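Folding for the shelf: a talk with the sorting room at Urnuver
September 2021

The clothing exchange at Urnuver takes in children's and adults' clothes, sorts them and sends them on to two shops, one in Ashworth and one in Rerkemden. In a normal month 400 garments pass over the tables. In December it is closer to 500, and the person who runs the sorting room has been there for nine of those Decembers.

"People think the work is washing," she says. "Most of it comes in clean. The work is folding, and before that it's getting the thing flat."

She starts every T-shirt the same way, laid on the bare table and smoothed from the middle outwards. Cotton jersey holds a crease if it is folded over one, and a ridge left under the fold shows on the shelf a week later.

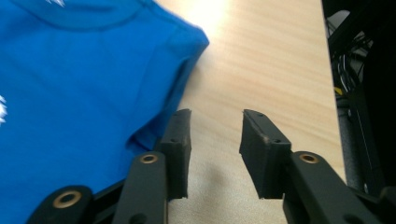
The shop at Vakov, when there was one, never bothered with any of this and simply hung everything, according to Leonard. She has heard the argument before and does not agree with it. Hangers pull the shoulders of a thin shirt, she says, and a rail takes up more room than a shelf.

The room has changed little. The tables are light wood with rounded corners, and each has a hole for cables that she would happily do without. "Small sleeves find it," she says. The baskets are plastic with holes in the sides and a handle at each end. A basket goes on the left of the table and the garment on the right, and she likes the neckline at the far side so that the hem is nearest to her.

Sleeveless tops are treated a little differently. With no sleeves to turn in, the sides are brought over at the armholes, and a big print across the chest, such as the white brush lettering on a blue one, is kept to the outside. "If it has writing on it, that's what sells it," she says. "Don't hide it."

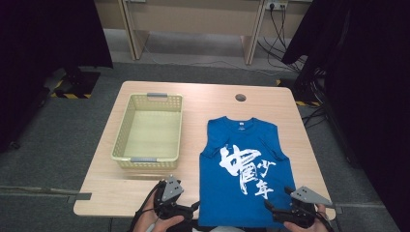 Necks and collars

Asked what goes wrong most often, she says necklines. A ribbed collar that has been folded through the middle goes wavy. She runs a finger along the stitching first, then folds below it, so the band keeps its curve at the top of the finished square. Wrinkles further down matter less and mostly come out under the flat of the hand.

She allows 30 seconds for a shirt and does not hurry anyone new. "They get quick without being told - or they don't, and I put them on towels." 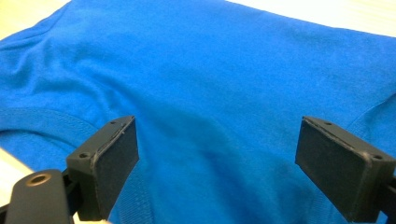 Does she ever iron them? Only shirts with buttons, she says, and linen if it is going to the Ashworth shop. T-shirts are smoothed by hand and left at that.

The last delivery to Rerkemden was 69 tops, all folded to the same width. The next goes when the shelf by the door is full.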